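2026-04-08

# »Kalk ist kein Fehler des Wassers«

Agata Marino betreut bei Petrenko die Wasseraufbereitung für gewerbliche Kaffeemaschinen. Ihr Arbeitsgebiet beginnt am Hausanschluss und endet am Brühkopf. Das Gespräch über Härte, Pufferung und die Grenzen von Filterkartuschen führte Colleen Bergeron.

Die meisten Anfragen, die bei Marino eingehen, betreffen Ablagerungen im Dampfkessel. Der Betreiber hat einen Filter, der Filter ist nach Plan gewechselt worden, und trotzdem sitzt Kalk auf dem Heizelement. »Dann frage ich zuerst, welche Härte gemeint ist«, sagt sie. »Auf dem Blatt des Versorgers steht die Gesamthärte. Für den Kessel interessiert mich die Karbonathärte. Das sind zwei verschiedene Zahlen, und die Kartusche wird häufig nach der falschen ausgelegt.«

Die Gesamthärte erfasst die gelösten Calcium- und Magnesiumionen. Die Karbonathärte bezeichnet den Anteil, dem Hydrogencarbonat gegenübersteht. Beim Erhitzen entweicht Kohlendioxid, das Gleichgewicht verschiebt sich, Calciumcarbonat fällt aus. Der übrige Anteil, etwa an Sulfat gebunden, bleibt unter den Bedingungen eines Brühkessels weitgehend in Lösung. Marino hält den alten Ausdruck »bleibende Härte« deshalb für brauchbar, auch wenn er in neueren Unterlagen selten vorkommt.

Auf die Frage, warum man dann nicht einfach alles herausnehme, antwortet sie mit einem Verweis auf die Tasse. »Vollentsalztes Wasser extrahiert anders. Das Ergebnis wird spitz und sauer, weil die Pufferung fehlt. Außerdem arbeiten viele Füllstandssonden über die Leitfähigkeit. Wenn das Wasser zu wenig leitet, meldet die Sonde einen leeren Kessel, und die Pumpe läuft nach.« Hinzu komme die Korrosion. Kupfer und Messing vertrügen weiches Wasser mit niedrigem pH-Wert schlecht, und die Schäden zeigten sich später als beim Kalk, meist an den Lötstellen.

Bei den Ionenaustauschern unterscheidet sie zwei Bauarten. Ein stark saures Harz in Natriumform tauscht Calcium und Magnesium gegen Natrium. Das Hydrogencarbonat bleibt im Wasser, der Kessel verkalkt kaum, die Pufferung ist unverändert hoch. »Für die Spülmaschine ist das richtig. Für Espresso ergibt es einen flachen, stumpfen Geschmack, und im Siebträger läuft der Bezug langsamer durch.« Ein schwach saures Harz in Wasserstoffform nimmt dagegen genau den Anteil heraus, der ausfallen würde, und senkt dabei den pH-Wert. Ein Verschnittventil führt einen Teil des Rohwassers am Harz vorbei und hebt ihn wieder an.

Die Einstellung dieses Ventils ist nach Marinos Erfahrung die Stelle, an der in der Praxis am meisten verloren geht. Bei einem Röstbetrieb in Seruvska stand es seit dem Einbau auf Werkseinstellung. Der Versorger hatte im Februar die Einspeisung auf einen anderen Brunnen umgestellt, die Härte stieg, und die Kartusche war nach elf Tagen erschöpft. »Der Betreiber hat eine größere Kartusche bestellt. Eine Messung hätte gereicht.«
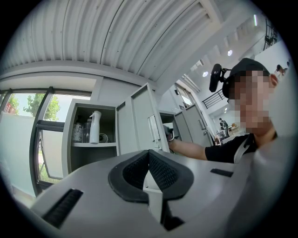
Gemessen wird bei ihr titrimetrisch, mit Tropftests für Gesamt- und Karbonathärte, dazu die Leitfähigkeit mit einem Handgerät. Von Teststreifen rät sie ab. »Die Stufen sind zu grob. Wer zwischen zwei Farbfeldern liegt, entscheidet nach Gefühl, und das Gefühl entscheidet sich immer für den günstigeren Wert.« Beim Tropftest verdoppelt sie auf Wunsch das Probenvolumen und halbiert das Ergebnis, womit die Auflösung für den Zweck ausreicht. Die Probe wird nach dem Spülen der Leitung genommen, niemals aus dem ersten Schwall am Morgen.

Als Zielwert für die Karbonathärte nennt sie sechs Grad deutscher Härte im Rohverschnitt als obere Grenze. Darunter lasse sich über Geschmack reden, darüber rede man über Wartung. Bei der Leitfähigkeit akzeptiert sie bis 600 Mikrosiemens pro Zentimeter, sofern der Chloridgehalt niedrig ist. Chlorid sei der Wert, nach dem am seltensten gefragt werde. »Edelstahl gilt als unempfindlich. Ein Boiler, in dem ständig Dampf entnommen und nachgespeist wird, konzentriert aber auf. Was im Leitungswasser unauffällig war, führt dort zu Lochfraß. Kein Härtefilter ändert daran etwas.«

Gegen Aufkonzentrierung hilft nur der Teilaustausch des Kesselinhalts. Marino empfiehlt, Heißwasser täglich über den Teewasserhahn abzulassen, bis der Kessel merklich nachspeist. In Plivby hat sie dazu über einen Winter eine Reihe aufgenommen: zwei baugleiche Maschinen, gleicher Filter, eine mit täglichem Ablass, eine ohne. Das Rohwasser lag bei 265 Mikrosiemens. Im Kessel ohne Ablass stieg der Wert stetig weiter, im anderen pendelte er sich ein. Veröffentlicht ist die Reihe nicht. »Zwei Maschinen sind keine Statistik. Für eine Betriebsanweisung reicht es mir.«

Zur Umkehrosmose äußert sie sich zurückhaltend. Technisch sei das Verfahren ausgereift und bei hohem Chlorid oder Sulfat ohne Alternative. Es verlange aber eine Remineralisierung oder einen Verschnitt, einen Vorratstank und eine Vorfiltration mit Aktivkohle, die das freie Chlor von der Membran fernhält. Das Konzentrat geht in den Abfluss. Bei kleinen Anlagen ohne Druckerhöhung könne der Anteil beträchtlich sein – ein Punkt, der in Angeboten gern im Anhang stehe.

Magnetische und elektrische »Kalkwandler« führt Petrenko nicht. Marino hat ein Gerät auf Kundenwunsch einmal mitlaufen lassen und nach der Laufzeit das Heizelement ausgebaut. Der Belag war da. Weiter kommentieren möchte sie das nicht.

Seit dem Frühjahr arbeitet sie mit dem Maschinenhersteller Estari an einem Wartungsprotokoll, in dem der Kartuschenwechsel nach Durchflussmenge und gemessener Karbonathärte festgelegt wird, der Kalender spielt nur noch als Hygienegrenze eine Rolle. Offen ist, wer die Messung vornimmt. Der Hersteller möchte sie dem Betreiber überlassen, Marino dem Techniker. »Ein Tropftest dauert zwei Minuten. Er muss nur in ein Heft eingetragen werden, und das Heft muss neben der Maschine liegen.«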